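Murkovis releases Skoryk 3, planning software for two-armed robots

Apr 22, 2019

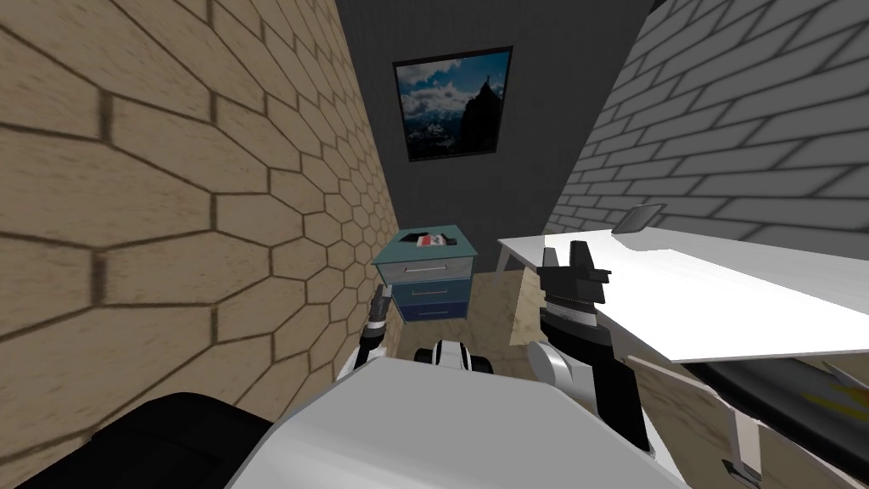
Murkovis has released version 3 of Skoryk, its motion planning package for robots with two arms. The new version plans both arms together, so one can open a drawer while the other keeps clear of a nearby desk or wall.

Earlier versions planned each arm in turn and checked for clashes afterwards. In narrow rooms this often meant starting again. Skoryk 3 treats the arms, torso and furniture as one problem and sends a single timed path to the controller.

The release comes with 100 simulated rooms, 60 of them new. Users can change wall and floor finishes, move the furniture and run the same job again to test their perception code. Plans can be replayed step by step, and failed ones are saved with the joint positions at the point of failure.

"Small rooms gave our customers the most trouble, so we started there," said Maxine Gilchrist, head of software at Murkovis. "The planner is slower on its first run in a new room. We are working on that for the October update."

Skoryk 3 works with the Mollex simulator and with controllers running Dendach 7 or later. Existing licence holders can download it from their account page at no extra charge.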